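Can they do the boring jobs yet? Picking rubbish up off the floor, for starters

Posted by tharushi_h
Two arms, one bin, a crushed red can and a heap of scrunched-up paper. I reckon this is the chore to judge them on, way more than folding a shirt for a trade show. 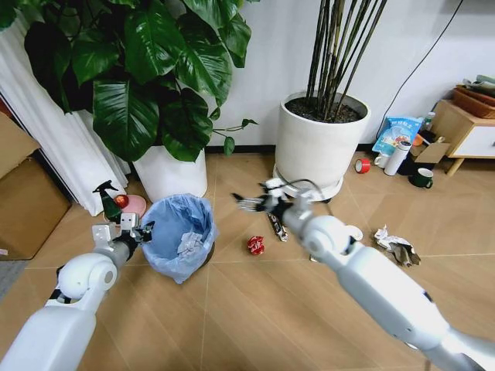
Drorkus
Nah, sorry. Floor litter is the easy end. My nephew could do it at two. Wake me when one can scrub a shower.

tharushi_h
Your nephew had years of practice grabbing things before that! A squashed can and a wad of paper want completely different grips, and then you've got to decide what's rubbish and what's just a cup somebody left on the floor. I get that wrong at home.

fillent22
I do nights in a packing shed at Zelville and we sweep up cardboard, tape, lolly wrappers, the lot. Takes one person 22 minutes with a broom. If a machine takes two hours but does it while we're all asleep, I don't care how slow it is.

Drorkus
You'd care when it binned somebody's keys.

fillent22
Fair — though our last casual did exactly that.

Dilruba D
Bit of both for me. We trialled a sorting arm at work last September and over 900 items in it was pretty good on cans, hopeless on anything thin and flat. Wet paper was the worst. I'd have one at home for the kids' room tomorrow, but I'd want to empty the bin myself. Has anyone seen one tie off a liner properly?

tharushi_h
Not yet. If I do I'll post it in here.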